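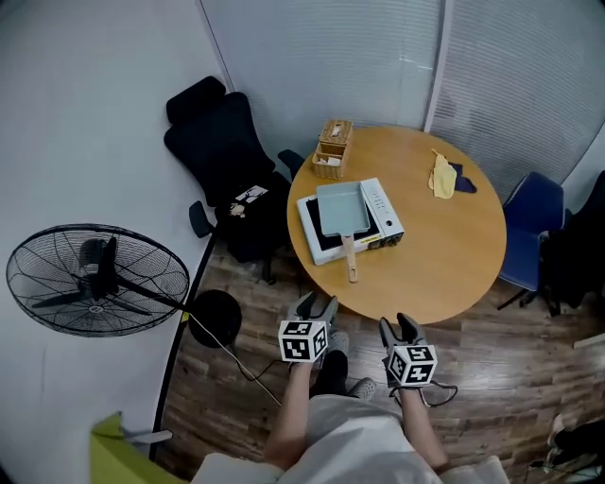 Step 3. Record the pan and handle demonstrations

Keep the pan on the cooktop with its handle pointing toward the operator. The handle tip should project slightly past the table edge so the jaws can close on it from either side.

1. Start each take with both grippers clear of the table and the marker cubes unobstructed.
2. Grasp the handle with one gripper, lift the pan, pause, and set it back on the black surface.
3. Repeat for 44 takes. Move the pan a little between takes – 4 cm is enough.
4. Leave the cloths where they are. The policy needs clutter.

Can it cook yet? No. In Yi-chun Hsueh's September runs on the Vurnar arm, lifting and replacing an empty pan was dependable after 348 takes. Rolling an omelet failed in all 8 trials.

Step 4. Check the tracking

Discard any take in which a marker cube is lost during the grasp.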